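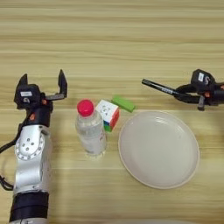 Go for the table talks and skip the main hall, a woman in the ticket line advised, and at the Coson housewares open day I took her word for it.

Last updated: 03/07/2025
By a staff writer

The room I liked best was upstairs, past the Foltisard stand. Entry was 11 dollars, coffee included. The subject was small everyday clutter and where to put it.
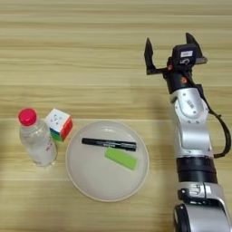

A plain round plate works as a catch-all for a marker and anything else that rolls. Water bottles are harder – they take up room wherever they stand. Lemieux had trays for 80 dollars that do the same job as a plate.
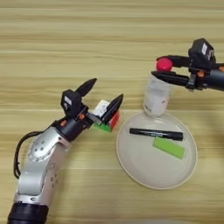 Puzzle cubes came up too, as the thing most often left out on family tables. The room seats 50 and was full by noon.

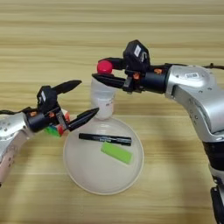
Wouldn't a drawer be simpler, one visitor asked. The speaker said yes, if you have one free. Parking is behind the Drekeck building.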